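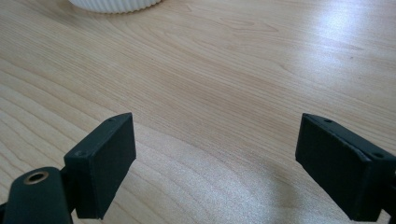
Two dark finger pads, a pale wooden tabletop and one speck still to deal with.

Can a robot wipe the table yet?
By Nilmini Hettiarachchi

Print this page | E-mail this page

Readers of the Pullness household pages have been asking since April whether they can stop doing chores. No. Put the kettle on and I'll explain how far off we are.

Wiping a table is the job everyone assumes will go first. It's flat and it stays where you left it. The trouble starts with the light. A smooth finish near a window throws back a white patch of glare, and in that patch a crumb, a knot in the wood and a tea ring all look much alike to a machine. They look much alike to me too, but I can run my hand over the table and find out.

Then there's the picking up. Two flat fingers that open and close are fine with a mug or a pot, provided it's standing clear of its neighbours. Ridged sides are easier to hold than shiny ones. A single crumb is another matter. I watched the Plovel demonstration at the Pekon trade hall, where the arm took 9 minutes to clear a breakfast table and left the jam spoon where it was. My nephew leaves the spoon as well, though he's quicker about it.

Carretero, who make workshop arms, have done better with the bench than anyone has with the kitchen. Their machine sorts offcuts into two bins all day without sulking. It also costs £2,282 before you buy the fingers, and it needs the bins put back in exactly the same spot every morning. Guess who does that.

Until things improve, some tips for the human model:

Wipe a wooden table along the grain with a cloth that's damp and well wrung out. Dry it straight after.

Crouch down and look across the surface towards the window. The glare that baffles the robot will show you every smear you missed.

Lift pots and cups, don't slide them. Grit under a base will scratch the finish in one go. A felt disc costs 56p at my hardware shop and saves a lot of sanding.

For a dark speck, try a fingernail first, then a drop of washing-up liquid on the cloth. If it's still there after that, it may well be part of the wood and you can leave it be.

If you're set on a machine, buy a floor one. They've been at it for years and mine only gets stuck under the dresser most days. Folding sheets, cleaning the grill pan and finding the lid that fits are still yours, I'm afraid.

Last updated: April

Print this page | E-mail this page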